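Skemura opens bookings for two-arm tabletop rental cell
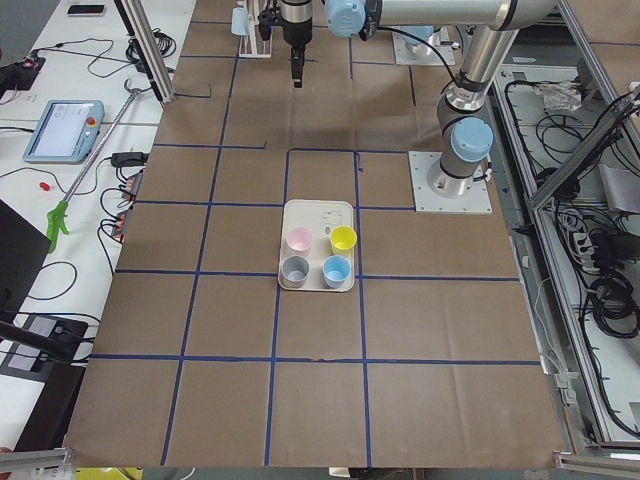

Skemura has begun taking bookings for a rental version of its two-arm tabletop cell, aimed at small packing and kitting firms that want to test a handling job before buying equipment for it. The first units go out in May from the company's workshop in Orley.

The package consists of two light six-joint arms with grippers, mounting plates, a tablet-style teach pendant with an emergency stop, power distribution and a controller. It is supplied for a minimum of 4 weeks. A 14-day extension can be added once, after which the customer either returns the cell or moves to a purchase contract.

Skemura is pitching the service at jobs in which light, open items have to be picked up and set down in a fixed arrangement - cups into trays, jars into cartons, sample pots into racks. The arms can be run separately or under a shared program, in which case the controller holds one arm outside the common area until the other has cleared it.

Work positions are laid out in a grid. Customers who do not want to machine a fixture plate can use paper and tape on an ordinary table, and the setup guide gives a procedure for teaching the corners of each cell from the pendant. According to the guide, the layout must be retaught whenever the paper is replaced or a mounting plate is unbolted.

Salvador Azevedo, who runs the rental program, said most inquiries so far have come from firms with short production runs and frequent changes of container.

"They know what a pick costs them by hand. What they don't know is how long it takes to change the program when the cup changes," Azevedo said. "We'd like them to find that out on our equipment."

Changeover is the figure Skemura puts forward most often. The company gives 20 minutes for a switch between two containers of similar height, done by an operator who has completed the one-day training course. A change of tray takes longer, as every place position has to be checked at low speed. Cycle times are not quoted and are left to the trial.

The standard gripper is a parallel type with interchangeable fingers. Soft finger pads are included for thin-walled plastic. Suction tooling is listed as an option but will not be available with the first batch.

Vendavico, a vending supplies packer, had the cell on trial over the winter and has reserved one of the rental units. Its report to Skemura asked for longer pendant cables and a clearer fault message when a gripper closes on nothing. The cable has been changed. The message is due in the next software release.

Installation and the risk assessment template are covered by the rental fee. Guarding is not, and customers must complete their own assessment before the arms are run at full speed. Service in the field will be handled by Kröger, with remote support from Skemura on every day except Sunday.

Bookings are limited to 2 cells per site.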